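Clotell Bench Picking Cell - Demonstration Visits

Siltel supplies the Clotell cell to small packing rooms and repair shops that handle cartons in short runs. It stands on an ordinary workbench and needs a single mains socket. Most customers ask to see it running before they order, so we keep one set up in our demonstration room.

What a visit covers

Visits last 40 minutes and are run by Naheed Rana. You will see the cell pick small cartons and move them between trays, first at the standard speed and then at the slower setting used for training new staff. After that you can try the teach mode yourself. No programming is needed for this part.

Bring your own cartons if you can. We ask for up to 21, in the sizes you pack most often. Glossy print and loose lids are worth including - they cause more trouble than weight does.

Specification

Footprint: fits a bench 175 cm long
Trays: cream or yellow plastic, sold separately
Gripper: slotted black finger, replaceable on site
Control software: Closel, licence included

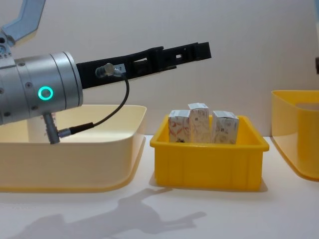
Finger changes are covered in the last part of the visit. Naheed will take one off and refit it, and you are welcome to have a go. Spare fingers cost £37 each and are held in stock.

Booking

Visits run every Monday from 10 am, with up to four people in each group. There is no charge. To book, email Sadia Tarar in the sales office and tell her what you pack and how many shifts you run. The Phùng conveyor link is not on show at present, but Sadia can send the data sheet.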